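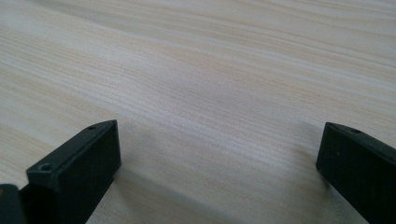 Treltstead Woodworking Club - Finishing and Furniture Care

Pale tabletop, finish or leave it?

nellip
Hi everyone! This is the top I've been going on about since April, and I just love how the grain runs in those long wavy streaks, some of it nearly white and some more tan. It's going to be our kitchen table (2 adults, three kids, a lot of spaghetti), and I'm scared to put anything on it that will turn it yellow. What would you all do?
Nelli

oksanen_shed
Oh, that's pretty. I'd go with a clear water-based topcoat, three thin coats, with a light sanding in between. Oil looks lovely on day one, but on wood that pale you'll be looking at honey by next winter.

Maricica Chiriac
I'm going to disagree, with affection! We've had an oiled table for seven years and yes, it warmed up a little, but I can fix a scratch in ten minutes while the coffee brews. Try doing that with a topcoat - you end up sanding the whole thing.

oksanen_shed
Fair, but she did say she doesn't want yellow.

listow_lou
Soap finish? My aunt did hers that way and it stayed nice and matte. You do have to keep after it, though.

nellip
Soap with my kids, oh dear. I have an offcut in the garage, so I'll put the topcoat on one end and oil on the other and let it sit in the window. Maricica, which grit do you stop at before oiling?

Maricica Chiriac
180, then wipe it down well and go with the grain!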